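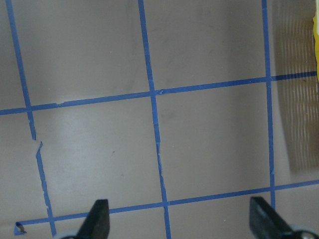
Blue tape on gray.

The Loom
Fiction | 21/08/2022
Print | E-mail

The work order said one bedroom, no piano, 70 miles. Anikó Nyitrai read it at the red light by the gas station and handed it to the kid, whose name was Dale and who had been with Abeysekara Moving since June.

"No piano," Dale said.

"They always say no piano."

The house was on the north side of Pritineck, past the feed store, on a street with no sidewalk. A woman was standing in the driveway in a man's raincoat, though it wasn't raining. She waved them in with both arms as if the truck were an airplane. Anikó backed up to the porch, set the brake, and got down.

"Malou Snorradóttir," the woman said. "You're early."

"We can wait."

"No, no. I've been up since four. Come in and see the thing."

The thing was in the back room. It was a floor loom, old, taller than Dale, with a bench built into it and a half-finished piece of cloth still wound on the front. The cloth was brown and white. There was a coffee can of bobbins on the bench, and a pair of reading glasses with one arm.

Anikó looked at the loom and then at the door to the room. She took the tape measure off her belt.

"It's not on the order," she said.

"I told the man on the phone."

"Did you tell him a loom?"

"I told him some craft equipment."

Dale laughed and stopped. Anikó measured the door, then the loom at its widest, then the door again. It was wider than the door by most of a hand. She measured the window. The window was worse.

"How did it get in here?"

"My husband built the room after," Malou said. "It was the porch. He put the loom on the porch, and I said I was cold, so he put the walls up."

"It comes apart, though."

"It came apart once. In the year I got it."

Anikó got down on one knee and looked at the joints. There were wedges driven through the long rails, black with age, and somebody had painted over the ends of two of them. She pushed one with her thumb. It could have been part of the tree.

"What's it weigh, 300?"

"I've never picked it up," said Malou.

They did the rest of the house first. It went fast. The bed was already in pieces, with the bolts in an envelope taped to the headboard, and the kitchen was in boxes marked on all sides in green pen. The books were in small boxes. Anikó noticed that. Most people put books in the biggest box they could find and then stood there while you tried to lift it. Malou had even wrapped the lamp cords and tied them with string. By eleven the front rooms were clear, and Dale was sitting on the tailgate drinking a soda.

Malou was in the back room with the loom. She had taken off the raincoat and was sitting on the bench with her hands in her lap.

"I called my son," she said. "He says leave it. He says whoever buys the house can have it or burn it."

"Who's buying the house?"

"A dentist."

Anikó went around to the other side and looked at the wedges there. One of these had been moved at some point. There was a line where the paint stopped.

"I can try," she said. "I want you to know I might crack something. If I crack something, the company's not going to pay for it, because it's not on the order."

"What would they pay if it was?"

"Up to 2,000. But it's not on the order."

"It isn't worth 2,000. I saw one in Fadell in the back of a shop with a fern on it. They wanted less than a chair." She got up off the bench. "What about the cloth?"

"It'd have to come off."

"Then it's done," said Malou. "It's finished at that length. I'd have to cut it."

She went to look for scissors and couldn't find any. They were in a box in the truck. She knew which one, kitchen, number six, and it was behind the sofa. Dale offered his pocketknife. She looked at the blade, shook her head, and then took it anyway. She cut the threads behind the cloth a few at a time, holding each bunch tight with her other hand and knotting it before going on to the next. It took her a good while. Dale went out and came back in again. Anikó leaned on the wall and didn't look at her watch.

When the cloth was off, Malou rolled it up and put it under her arm.

"What was it going to be?" Dale asked.

"A blanket. For a crib. But he's in kindergarten now."

Anikó got the rubber mallet and a block of pine from the cab. She put the block against the narrow end of the first wedge and hit it. Nothing happened. She hit it again, harder. On the fourth or fifth hit there was a sound like a knuckle and the wedge jumped out and rolled under the radiator. Dale got down on his stomach after it.

"Write on it," Malou said. "Write which one it is. They're all different."

"Have you got something to write with?"

She had the green pen. Dale wrote on the wedge, FRONT LEFT TOP, and then there was no space left, so he wrote an arrow. The next one came easily. The painted ones didn't. Anikó scraped at the paint with Dale's knife, then with the corner of a putty knife, then tried the mallet. She moved the block a little and tried again. She was sweating through her shirt, and her bad shoulder had started to hum the way it did on stairs.

"My husband painted those," Malou said. "He painted the radiator and had some left over."

"What was his name?"

"Jaser. Not his real name. It was a kind of bicycle they used to sell. He rode one to school and it stuck to him." She was looking at the radiator. "He wasn't careful with paint. He painted the cat's tail once. It was only the tip."

Anikó hit the block. The wedge came halfway and split along the grain. It stayed in one piece, but you could see daylight down the middle of it.

Nobody spoke for a second. Anikó worked it out by hand and gave it to Malou, who turned it over.

"It's a wedge," Malou said. "Somebody can make a wedge."

"I told you I might."

"You did tell me."

The last one took until almost one o'clock. Then the rails came out of the posts with a groan, and the loom stopped being a loom and was a pile of long pieces of wood on the floor, with pale marks where the pieces had touched each other. Dale wrote on all of them. He had started out using full words and by the end was using letters. They wrapped the pieces in quilts and carried them out through the kitchen. The heaviest one was no worse than a sofa bed.

Malou walked through the house once and locked the front door. She put the key through the mail slot. Then she said something in a language Anikó didn't know, and tried the handle.

"Did you forget something?"

"My purse is on the counter."

Dale went in through the bathroom window. He came out the front with the purse and the key, locked up again, and put the key back through the slot. Malou had a car, but she asked if she could ride in the truck and have her son come back for it. Anikó said it was against the rules. Then she moved the clipboard and the thermos off the middle seat.

They didn't talk much on the way down. Dale slept against the window. Past the reservoir there was road work, and they sat for a long time behind a camper with bicycles hanging off the back of it. Malou read the names on the bicycles out loud. None of them was a Jaser.

"What's the new place like?" Anikó asked.

"It's on the second floor. There's an elevator. It has a carpet you can't hear yourself walk on." She unrolled a little of the cloth and rolled it up again. "There's a room they all use, with a television. I asked if I could put the loom in there, and the girl said she would have to ask. That was in the spring."

"So where are we putting it?"

"In my bedroom."

"With the bed?"

"I measured," Malou said. "I can have the loom and the bed, or I can have the bed and the dresser."

Anikó thought about the dresser. It was the first thing they had loaded. It was at the very front of the truck, behind everything, oak, with a marble top that came off.

"You want the dresser to go somewhere else?"

"Do you want it?"

"I can't take things. It's a rule."

"You have a lot of them."

The camper moved up and Anikó moved up behind it. A man with a sign turned it from STOP to SLOW. He had a folding chair and a cooler and looked like he had been there all summer.

At the apartment building the son was waiting by the loading door with a hand truck he had rented. He was a big man in office shoes. He kissed his mother on the top of the head and asked how it went, and she said it went fine. Then he looked into the back of the truck, at the long shapes in the quilts.

"Mom," he said.

"It comes apart," said Malou.

He looked at Anikó. She was letting down the ramp and had her back to him. Dale was standing in the truck with the first rail already on his shoulder, turning his head sideways to read what he had written on it.

"Where's this one go?" he said.

"Second floor," Anikó said. "Watch the lights in the elevator."

Print | E-mail

More fiction
The Man Who Bought the Pond
Night Shift at the Fadell Laundry
Two Brothers and a Boat
What the Tenant Left
A Long Weekend in August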